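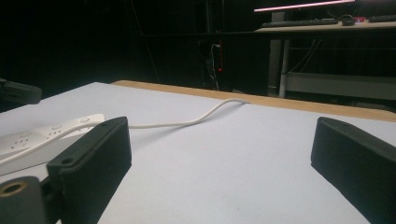

Posto de recolha com pinça manual: régua de três interruptores e cabo branco sobre a mesa.

Chamada para participantes: revisão do guia de boas práticas para postos com pinças manuais

Publicado em 17/08/2019

A Fasenport procura participantes para testar a nova versão do seu guia interno de boas práticas. O guia aplica-se a quem recolhe demonstrações de manipulação com pinça manual e trata da preparação da mesa, da passagem de cabos, da verificação da ferramenta e do registo de incidentes.

O que se pede
Cada participante faz 2 sessões de cerca de 40 minutos no laboratório Veviris. Na primeira, segue o guia tal como está escrito e assinala as regras pouco claras, repetidas ou difíceis de cumprir. Na segunda, repete as tarefas com o texto corrigido e preenche um questionário. As tarefas incluem mover e arrumar cabos e réguas de tomadas. O material elétrico usado nas tarefas não está ligado à corrente.

Quem pode participar
Maiores de 18 anos, com leitura fluente de português e uso das duas mãos sem dor nem limitação recente. Não é preciso ter trabalhado com robôs. Temos 24 lugares, dos quais metade fica reservada a pessoas sem experiência na área.

Condições
Compensação de 67 euros, paga por transferência depois da segunda sessão. Quem desistir a meio recebe metade. As mãos e a mesa são filmadas; o rosto e a voz não são gravados. O consentimento é assinado antes de começar e pode ser retirado até ao fim de outubro.

Candidaturas
Preencha o formulário na página do projeto Kondov, indicando idade, mão dominante e horários possíveis. As respostas seguem por correio eletrónico. Os colaboradores da Fasenport e da Quansah não se podem candidatar.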